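ハンドヘルドグリッパのデモ収集、左右の時刻合わせどうしてます？

1: kumade_rb
両手の衣類たたみデータを学習に回してるんですが、左右の時刻ズレで詰まってます。環境はSowahの収集ツール＋Mivholm（方策の学習側）。
症状：
・再生すると左が先に閉じて右が遅れる。実演のときは同時につまんでるつもり
・エピソードの後半ほどひどい
・Mivholmに食わせると、つまむ直前で迷って止まる方策になる
ログの時刻は両方ともホスト側の受信時刻。まずいのは分かってる。直し方の定番あれば教えてください。

2: nejimaki
受信時刻はやめましょう。以上。
…だけだと不親切なので。デバイス側のタイムスタンプ取れるならそれを使って、オフセットとドリフトを別々に推定。後半ほどひどいならドリフト入ってます。固定オフセットだけ引いても直らない。

3: kumade_rb
>>2
デバイス側は取れます。ただ起動時刻が左右でバラバラで、共通の基準がない。

4: tansu_no_oku
エピソードの頭と終わりで左右のグリッパを軽くぶつける。IMUのピーク拾って線形補間。うちはこれで3000エピソード回してる。原始的だけど強い。

5: nejimaki
>>4
ぶつけるのは反対。SLAMの初期化直後にやると姿勢が飛ぶことがあるので。画像側の角速度とIMUのジャイロの相互相関で十分では。

6: tansu_no_oku
>>5
布だと画面が単色で埋まるから画像側の推定が信用できない。相関のピークがなまる。硬い物体のタスクならそっちでいいと思う。

7: kumade_rb
うちはまさにそれかも。赤い無地のニットで、シャツが寄ると特徴点がほぼ下の敷物頼み。竹の敷物なんで縞だらけ、似た模様の繰り返し。1コマ貼ります。裾をつまんでるところ。手前が片方のグリッパ、右がもう片方。

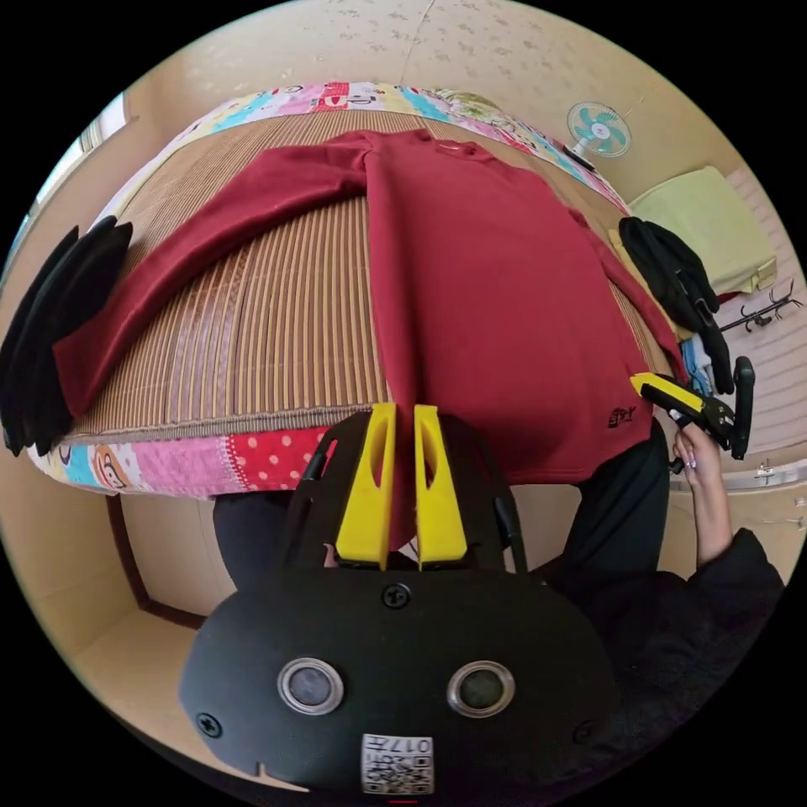
8: hosomichi77
横からすみません。時刻以前に地図の方も怪しくないですか。敷物の細い竹、繰り返しパターンなのでマッチングが一本隣にずれても気づかない。奥と手前に見えてるキルト、絵柄がバラバラで特徴としては優秀なので、あっちを多めに入れて地図作るといいかと。

9: nejimaki
>>8
同意。あとベッド際の黒い服の山、動かすなら地図作成のときから外しとくべき。途中で動いたら再ローカライズで引っ張られる。

10: kumade_rb
>>8 >>9
あー。地図は敷物の上を重点的になめてました。逆だったか。撮り直します。
ところで指の開閉幅は皆さんどう取ってます？ うちは指の色で閾値切って二本の距離。

11: hosomichi77
黄色い指ですよね。色閾値は黄色いものが背景に来ると死にます。このキルト黄色入ってるし、手前側は指のすぐ近く。探索範囲を指の可動域に絞るだけでだいぶマシ。

12: tansu_no_oku
>>10
色より開閉幅の時系列を見て。布つまんでる間は値が小刻みに揺れてない？ 揺れてたら誤検出。メディアンフィルタの窓は9で様子見。

13: nejimaki
窓9は長くないか。閉じる瞬間が丸まって、結局「つまむ直前で迷う」に戻る。

14: tansu_no_oku
>>13
メディアンだから段差は残るでしょ。平均と混同してない？

15: nejimaki
>>14
段差なら残る。でも素早く閉じてすぐ開き直す動作は窓の半分より短いと消えるよ。衣類だとつまみ直し多いから、その分効いてくる。

16: tansu_no_oku
それはそう。つまみ直し残したいなら3で。

17: oluwaseun_ekpo
Ekemlowで後処理のツールを書いてるOluwaseun Ekpoです。日本語変だったらごめんなさい。
順番の提案：
(1) デバイス時刻に直す
(2) 地図を作り直す
(3) 左右をジャイロで粗く合わせて、次に開閉のイベントで微調整
(4) 合わせた後に左右の相対姿勢を見る。同じ布を両手で引っ張る区間で距離が急に跳ねたら、その区間は捨てる
(1)を飛ばして(3)をやる人が多いです。ドリフトが残ります。

18: kumade_rb
>>17
(4)いいですね。閾値は？

19: oluwaseun_ekpo
固定の値はすすめません。エピソードごとに速度の分布を見て、外れたところだけ。布が伸びるので剛体の前提では切らない方がいいです。

20: nejimaki
(3)の開閉イベント合わせは気をつけて。左右同時に閉じるとは限らない。片手が裾を押さえて、もう片手が袖に行く途中とか普通にある。>>7のコマも、手前は裾を閉じてて右は袖と脇のあたりに指が伸びてるでしょ。これを「同時」に寄せたら正しいデータ壊す。

21: hosomichi77
左右非同期が正解のデータを同期させてしまう問題、よくある。。

22: kumade_rb
耳が痛い。左右同時のつもり、ってのがそもそも自分の思い込みの部分もあるかも。イベント合わせは使わずジャイロだけでやってみます。

23: tansu_no_oku
やっぱりぶつけるのが早いと思うけどなあ。SLAM飛ぶのが嫌なら、初期化して数秒待ってからぶつければいい。

24: nejimaki
>>23
待つなら、まあ許容。

25: kumade_rb
途中経過。デバイス時刻に切り替えて、ドリフト込みで線形フィット。8エピソードで試して、後半のズレは目で見て分からないレベルになりました。ただしうち一つは相互相関のピークが二つ出て選べず。Busitlowのビューアで波形見たら、その区間ほとんど手が動いてない。静止してると相関取れないの当たり前か…

26: oluwaseun_ekpo
その一つは、動きのある区間だけで相関を取り直してください。ダメなら捨てていいと思います。

27: kumade_rb
了解です。地図の撮り直しはこれから。Mivholmの再学習はその後なので、方策が直ったかはまだ何とも。結果出たらまた書きます。

28: hosomichi77
ピーク二つのやつ、波形貼ってもらえると助かります。うちも似たの持ってるので比べたい。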